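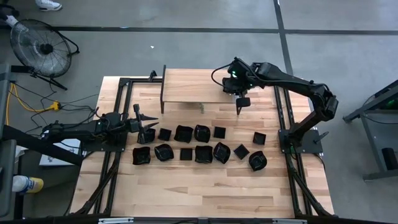 Pointed fingers or wide fingers for stacking small glossy dishes?

Posted by Isauro Tlapale in Grippers and End Effectors

I have two arms on opposite sides of a wooden table and I'm trying to settle on one set of fingers for both. The job is sorting and stacking black dishes, some square with flat rims and some round with wavy rims. The square ones go fine. On the wavy ones the Tarlow pointed fingers grab a high spot on the rim and the dish tips before the arm lifts.

I ran 200 picks with the Tarlow set in January and dropped 10. With the wide Ruppert set it was 3 drops out of 200, but the wide fingers bump the next dish over when the rows are close together. Wrist camera view with the fingers closed:

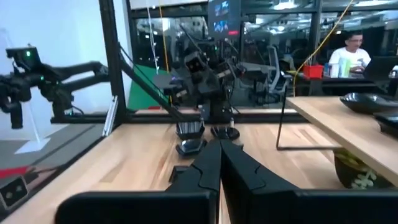

Right arm wrist camera, fingers closed, other arm at left.

The fingers take up a lot of the bottom center of the picture and I lose sight of whatever is right under them. Is it worth moving the camera, or should I just pick a finger and live with it?

Kerstin Oltmanns
Fix the spacing first, then pick the finger. If you can leave a gap wider than one Ruppert finger between dishes, use the Ruppert set and you're done. If the layout has to be random, stay with the pointed ones and change the grasp. Go in with one finger inside the bowl and one outside, at a low spot in the rim, and close slowly. Glossy dishes slide, so put a thin rubber pad on the inside finger only. Pads on both made mine stick when letting go.

For the camera, I'd leave it. The last bit of the approach is blind on most wrist mounts. Save the target position while you can still see it and finish the move from that. Also check your fingers for wear at the tips. My first set was fine to 195 cycles a day and then the tips started to round off.

flatbench
what controller are you on? I had the same tipping on a Tullum and it was the close speed, default is way too fast for anything light. cut it in half and try again before buying stuff

rjm_cell
Look at the Flisbridge fingers. I haven't used them on dishes but they worked OK on jar lids.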